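The stop that took too long: a lab lead on a two-arm fault

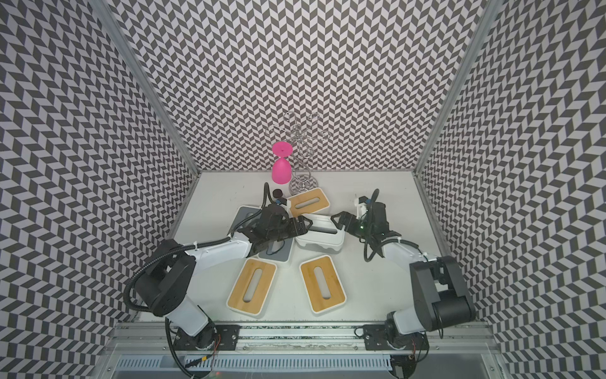 What went wrong in July

The fault lasted less than a second, and the person who runs the two-arm station at Drenen was looking at something else when it began. "I heard it before I saw it," she said. "The motors get louder when they are pushing against each other. By the time I turned my head, both arms were leaning on the same tissue box and neither one was giving way."

She leads a small group at the company's Troltstead site and asked that her name be left out, as the internal report has gone round to customers without names. Her group works on two-handed handling of household goods. Tissue boxes come up a lot in that work, along with glassware and the racks that hold it. The two arms share one rail and one table, so most of the space in the middle can be reached by either of them.

On the day of the fault, the arms were passing a box from left to right. The right gripper closed, as it should have. The left one was supposed to open and back away. It stayed shut, and the left arm began its retreat with the box still in its fingers.

"So now you have one object and two arms with different ideas about it," she said. "The box is stiff enough that the force goes straight through it into the wrists."

The controller has a limit for exactly this case. If the load on a wrist goes over the limit, both arms are meant to stop within 100 milliseconds. The log shows that the left arm stopped in time and the right arm did not. It kept pulling for 600 milliseconds, long enough to crack a finger mount and drag the box into a wine glass, which broke on the table.

No one was hurt. Her station was closed for the rest of the week.

Looking for the delay

The first suspect was the left gripper, and the group did find a fault there. A connector at the wrist had worked partway out, and the open command had been dropped. They reseated it and added a clamp to hold the cable.

"That explained why the fight started," she said. "It did not explain why it went on. A loose plug is going to happen again someday, on this station or another one. The stop is the part that has to work."

It took two more days to find the second cause. Each arm reports its load to the controller, and each has its own queue for commands. The stop message was being put at the back of the queue with everything else. The left arm's queue was almost empty. The right arm had a string of small corrections waiting, and it worked through all of them before it got to the stop.

She said the mistake came in with an update written by her own team last winter. The old version sent stops ahead of other messages. When they rewrote the message handling to make the motion smoother, that rule was lost, and the tests did not catch it. The tests had always been run with the arms moving slowly and the queues short.

"We tested the stop in the easiest condition there is," she said. "I signed off on that test plan. It is my name at the bottom."

The repair

The stop now goes out on its own line and clears whatever is waiting. The group ran it 2000 times with the queues filled on purpose, using a foam block in place of a box. The slowest stop came in at 116 milliseconds in the first round, which was still over the limit. They traced that to a logging routine and moved it, and in the second round every stop was inside 100.

They also changed the handover itself. The right arm now waits for a signal that the left gripper has opened, read from the position of the fingers. Before, it only checked that the command had been sent. The handover is a little slower – she put up with some complaints over that – but she does not plan to change it back.

Sarnholm, which supplies the grippers, has been sent the notes on the connector. Ntuli, a customer running the same controller software on three stations of its own, was told to keep to single-arm work until the fix had been installed.

Asked whether the people on her team treat the station differently now, she thought about it for a while.

"They stand farther back, for one thing," she said. "I do too. We had gotten used to reaching in for a box while the arms were paused. Paused is just software. Now we cut the power first, every time, and if that costs a minute then it costs a minute."

The cracked finger mount is in a drawer in her office. The new test, with the full queues, runs each morning before anyone loads the table.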